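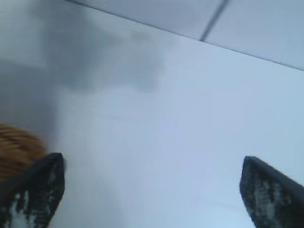 Brora 2 lernt, die Finger stillzuhalten

Neue Version der Greifplanung erkennt Schatten als Schatten und fragt nach, bevor sie zupackt

Ornbridge, im Dezember. Die Kelmendi Software GmbH gibt Version 2 ihrer Planungs- und Wahrnehmungssoftware Brora frei. Die auffälligste Neuerung besteht darin, dass der Roboter seltener etwas tut. Wer schon einmal dabei zugesehen hat, wie ein sechsachsiger Arm mit großem Ernst einen dunklen Fleck auf einer hellen Arbeitsfläche zu greifen versucht, wird das zu schätzen wissen.

Brora verarbeitet die Bilder einer kleinen Kamera am Handgelenk des Roboters und berechnet daraus, wo ein Objekt liegt, wie weit der Greifer öffnen muss und auf welchem Weg die Finger dorthin kommen. In der ersten Version geschah das in zwei getrennten Schritten. Die Wahrnehmung lieferte eine Kontur, die Planung glaubte ihr. Auf hellen, glatten Flächen führte diese Arbeitsteilung zu Missverständnissen, denn Schatten und Spiegelungen haben ebenfalls eine Kontur, nur eben nichts, woran man sie hochheben könnte.

»Unsere Software war ein Optimist«, sagt Vesela Babić, die bei Kelmendi die Wahrnehmung verantwortet. »Sie hat in jedem grauen Klecks eine Aufgabe gesehen. Wir haben ihr das jetzt weitgehend abgewöhnt, und ich gebe zu, dass es mir ein wenig leidtut.«

In Brora 2 laufen beide Schritte in einer gemeinsamen Schleife. Jeder Kandidat für einen Griff bekommt einen Vertrauenswert, der sich mit der Bewegung der Kamera ändert. Verschiebt sich eine dunkle Stelle beim Anfahren so, wie es ein Schatten tun würde, sinkt der Wert, und der Planer lässt sie fallen. Dasselbe gilt für Plattenkanten und Fugen, die in der alten Version gern als sehr lange, sehr dünne Werkstücke gemeldet wurden. Ein Pilotanwender hatte dafür bereits eine eigene Artikelnummer angelegt.

Neu ist auch der Umgang mit Bewegungsunschärfe. Liegt ein Objekt am Bildrand und ist halb von einem Greiferfinger verdeckt, wartet Brora 2 mit dem Griff, bis ein brauchbares Bild vorliegt, oder fährt ein Stück zur Seite. Die eigenen Finger erkennt die Software anhand eines Modells, das bei der Einrichtung aufgenommen und im Betrieb nachgeführt wird. Abgenutzte, fleckig gewordene Griffflächen bringen sie nicht mehr durcheinander. Frühere Builds hielten stark verschlissene Finger gelegentlich für Ware und versuchten, ihnen auszuweichen.

Getestet wurde die Version am Standort Tristgate. Der Abnahmelauf umfasste 2000 Griffe, davon 400 mit absichtlich ungünstigem Licht. In 816 Fällen hat der Planer seinen ersten Vorschlag verworfen und einen anderen Weg gewählt. In der Marketingabteilung löste die Zahl zunächst Unruhe aus. Edin Omerović, Leiter der Planungsentwicklung, sieht sie gelassen: »Ein verworfener Plan kostet uns ein paar Rechenschritte. Ein ausgeführter schlechter Plan kostet ein Gespräch mit dem Werkleiter.«

Für Integratoren bringt Brora 2 einen überarbeiteten Protokollbetrachter mit. Zu jedem Griff lassen sich Kamerabild, Kandidatenliste und Vertrauensverlauf nebeneinander öffnen. Abgelehnte Kandidaten tragen eine Begründung im Klartext, zum Beispiel »vermutlich Schatten« oder »Fuge, bereits gestern gemeldet«. Die zweite Formulierung stammt von Boris Stojanović aus dem Werkzeugteam und sollte vor der Freigabe ersetzt werden. Die Pilotanwender haben sich dagegen ausgesprochen.

Die Schnittstelle zur Robotersteuerung bleibt unverändert. Bestehende Projekte aus Version 1 können importiert werden, die Schwellenwerte sind danach neu zu setzen. Kelmendi empfiehlt, dafür eine ruhige Schicht einzuplanen und die alten Werte nicht aus Anhänglichkeit zu übernehmen. Wer von Hand nachgebesserte Masken für einzelne Schatten hinterlegt hat, darf sie löschen.

Brora 2 ist für Kunden mit laufendem Wartungsvertrag ohne Aufpreis erhältlich. Eine Testlizenz kann über den Vertrieb angefordert werden. Schulungen finden in Ornbridge und Tristgate statt und beginnen um 9 Uhr, der Roboter ist meist schon früher da.

Über Kelmendi

Die Kelmendi Software GmbH entwickelt Software für Wahrnehmung und Bewegungsplanung an Industrierobotern. Sitz des Unternehmens ist Ornbridge, Entwicklung und Testbetrieb befinden sich in Tristgate. Geschäftsführerin ist Borghild Tangen.

Pressekontakt

Fulgencio Escobar
Kelmendi Software GmbH, Ornbridge
Gesprächstermine und Vorführungen nach Absprache. Abdruck honorarfrei, Beleg erbeten.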